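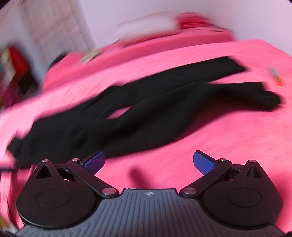

Section 6. Washing and drying dark clothes

Prukden Vikwood 28 washer-dryer. Read section 2 (Levelling and hoses) first if the machine is new or just moved. Don't skip it.

6.1 Before you load

1. Check the care label. No label, treat it as delicate.
2. Empty pockets. Tissues are the worst, they go everywhere and black cotton shows all of it.
3. Zip zippers, fasten hooks. Leave shirt buttons open.
4. Turn dark stuff inside out. Jeans too.
5. New black or navy item? Wash it alone the first 2 times. Dye comes off.
6. Shake each piece out before it goes in. Balled-up sleeves stay balled up.

Note: Bedspreads and blankets are a seperate load. Use BULKY, see section 7. A bedspread in with shirts wraps round everything and the spin won't balance.

6.2 Detergent drawer

Three slots, left to right: PRE, MAIN, SOFT.

1. Pull drawer out until it clicks.
2. Liquid for darks goes in MAIN. Flap down for liquid, flap up for powder. Powder with the flap down will cake.
3. Stay under the MAX line.
4. Softener in SOFT only. Skip it for gym clothes and towels.
5. Push drawer fully closed. Machine won't start with it open, you get a long beep and the DOOR light, yes the DOOR light, same light for both.

Caution: No bleach in any slot when washing darks. If bleach went in by mistake, run RINSE empty before you load anything.

Caution: Pods go in the drum, at the back, under the clothes. Never in the drawer.

6.3 Running the DARKS cycle

1. Load the drum loosely. You should be able to fit a hand flat on top of the load.
2. Close door, push until it latches.
3. Turn dial to DARKS. Display shows COLD.
4. To change temp press TEMP. WARM is the highest you can pick on this cycle.
5. Spin is set to MEDIUM. Press SPIN once for LOW (knits, anything with beads or print).
6. Press and hold START 2 seconds.

To add something you forgot: press START once, wait for the click, open. If water is above the door lip it won't unlock. Wait till the next drain.

Note: Child lock is TEMP + SPIN together. Same two buttons to turn it off. If nothing on the panel responds, try this before calling anyone.

6.4 Drying

Only half of what you can wash will dry properly in one go. Take the rest out.

1. Sort out anything marked do not tumble dry.
2. Turn dial to DRY, press LEVEL until it says IRON or CLOSET. IRON leaves clothes a little damp on purpose.
3. Pick LOW HEAT for darks. High heat fades them and wrecks elastic.
4. Hold START.
5. When the end tone plays, take clothes out right away. Sitting in the drum is where the creases come from.

Caution: Drum and door glass get hot. Let the cool-down finish. Don't pull the plug mid cycle to save time.

Caution: Never tumble dry anything with oil, solvent or wax on it, washed or not. Fire risk.

6.5 After drying

Lay pieces flat on a bed or table, smooth by hand, fold while still warm. Knits fold, don't hang, the shoulders stretch. Lint left on dark fabric comes off with a damp sponge, wipe one direction.

6.6 Lint filter and drain trap

Lint filter: after every dry. Drain trap: when the FILTER light comes on, or sooner if you have pets.

1. Turn machine off and unplug. Let hot water cool.
2. Open the small panel bottom right. Coin or flat screwdriver.
3. Put a shallow tray and a towel under it. There will be water.
4. Turn the cap left, slowly, let it drain. Then all the way out.
5. Rinse cap and trap under the tap. Check the hole for coins, hair ties, etc.
6. Screw back in tight. Close panel.
7. Run RINSE empty and look for drips.

6.7 Problems with this cycle

White streaks on black clothes: too much powder or drum too full. Rinse again, use liquid next time.

Gray fuzz: towels in the same load, or lint filter full.

Clothes soaking after spin: load is lopsided. Open, spread out, run SPIN alone.

Code E6: water not getting in. Tap closed or hose kinked. See section 2.

Code E2: not draining. Clean the trap, 6.6. Then check teh drain hose isn't pushed too far down the standpipe.

Any other code: write it down, unplug, wait a bit, plug back in. Comes back, call service.

Spare trap caps and hose washers: Schmieder Parts, Plamstead depot. Cap is part no. 2993, comes with the seal. Have the serial number ready, it's on the sticker inside the door rim.

Section 7, BULKY and bedding, next page.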